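## 4. Setting up your counter display

By now you should have the Hukex base unit out of its box, the four feet screwed in and the transit card recycled. If the base still rocks when you press on one corner, please go back to section 3 and have another go at the feet before carrying on. It is so much easier to do it now than when the trays are full (we have all tried it the other way, and it involves a lot of crouching on the shop floor picking things up).

This section covers the uprights, the trays, the header card and the first fill. Most shops manage it in about 30 minutes with one pair of hands, and a little less with two. You won't need a drill. You will need the hex key from the small bag, a soft cloth and a clear bit of counter to work on.

### 4.1 Choosing the spot

It's tempting to put the display wherever there happens to be a gap, and sometimes that's all a small shop can offer. If you do have a choice, though, stand at your door for a moment and look in as a customer would. The best place is usually to one side of the till, where people pause with their purse already open, but not so close that they have to reach over it to pay.

- The base needs a flat area at least 51 cm wide.
- Leave enough room behind it to get your hand round the back, as the header card is fitted from there.
- Keep it away from radiators and out of strong afternoon sun. The printed cards will fade in a south-facing window by the end of the summer.

> **Caution:** Do not stand the display on a glass shelf or on a hinged counter flap. A fully loaded unit is heavier than it looks.

### 4.2 Fitting the uprights

1. Lay the two uprights side by side with the slots facing you. They are a left and a right, and each has a small letter stamped at the foot.
2. Stand the left upright in its socket at the back of the base and push down until you feel it drop. It's a short movement, so don't be alarmed if it seems like nothing much has happened.
3. Do the same with the right upright.
4. Put one bolt through each socket and turn it with your fingers as far as it will go.
5. Slide the crossbar between the uprights at the very top, with the lip pointing backwards.
6. Now go round with the hex key and tighten everything up, a little on each side in turn.

If the crossbar won't go in, the uprights are probably leaning outwards. Slacken both bolts by half a turn, ease the uprights towards each other and try again. Please don't tap the bar in with a mallet — the slot will spread and the bar will always rattle afterwards.

### 4.3 Hanging the trays

The Daden trays come in two depths. The shallow ones are meant for flat things such as cards, seed packets and bars of soap, and the deep ones for anything that rolls or that people like to rummage through. You can hang them in any order, but we'd suggest a shallow tray at the top, where customers look first, and a deep one at the bottom, where the weight does most good.

1. Start with the lowest tray. Tilt the front edge up towards you, hook the back into the slots on both sides, and let the front come down gently.
2. Check that both hooks are in slots at the same height. It sounds obvious, but a tray hung one slot out looks nearly level until you fill it.
3. Leave at least three empty slots before the next tray, or four if you're selling anything tall.
4. Work your way up, finishing with the top tray.
5. Press down lightly on the middle of each tray before you put any stock in it.

> **Note:** If you ordered the Başaran wire baskets in place of the deep trays, they hook on in just the same way, but the price strip clips to the second wire down and not to the rim.

### 4.4 Header card and price strips

The header card is the part customers notice from across the shop, so it's worth taking a minute over it. Wipe the clear sleeve with the soft cloth first, inside and out. Slide the card in from the side, printed face forward, and drop the sleeve over the lip of the crossbar from behind.

Replacement cards can be ordered under part number 946. If you'd like to print your own, use the heaviest paper your printer will take, and leave a plain margin all round so that the sleeve doesn't hide any of your lettering. Big plain words work best. A card that says what the thing is and what it costs will do more for you than a clever line in curly writing, however pleased you are with it.

Price strips simply press on along the front of each tray. Start at one end and work along with your thumb. Put the price directly under the item it belongs to, and if you have two sizes of something, give each its own ticket.

### 4.5 Filling the trays for the first time

Fill from the bottom up. This keeps the weight low while you're working, and it saves you leaning across full trays to reach the empty ones.

1. Put your heaviest stock in the bottom tray and spread it evenly from side to side.
2. Fill the middle trays with whatever sells steadily.
3. Keep the top tray for something new or seasonal, and change it often. In May that might be picnic things or plant labels.
4. Take one or two items away from each tray when you've finished. A display that is packed too tightly puts people off touching it.

Try to keep to two or three strong colours in any one tray, with a bit of contrast between neighbours. Plain, bright shapes catch the eye even in a dim corner.

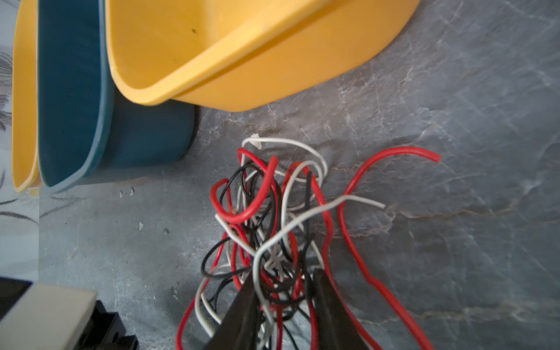

*Fig. 7. Yellow and blue plastic bowls.*

> **Caution:** The Stonik top extension is for lightweight goods only. Do not use it for glass, tins or china.

### 4.6 After the first week

Things settle a little once customers have been picking stock up and putting it back, so go round all the bolts again with the hex key at the end of the first week. While you're there, lift out one tray and look at the hooks. A slight shine where they rub on the slot is quite normal. A bent hook isn't, and the tray should be taken out of use until you have a new one (ask for part number 88, which is sold in pairs).

Dust the trays with a dry cloth whenever you change the stock. For sticky marks, use warm water with a drop of washing-up liquid, and dry the tray well before hanging it again. Spray polish leaves a film on the price strips and makes the tickets slide about.

For moving the display to another counter, go to section 5. Please empty it first, even if you're only going as far as the other end of the till.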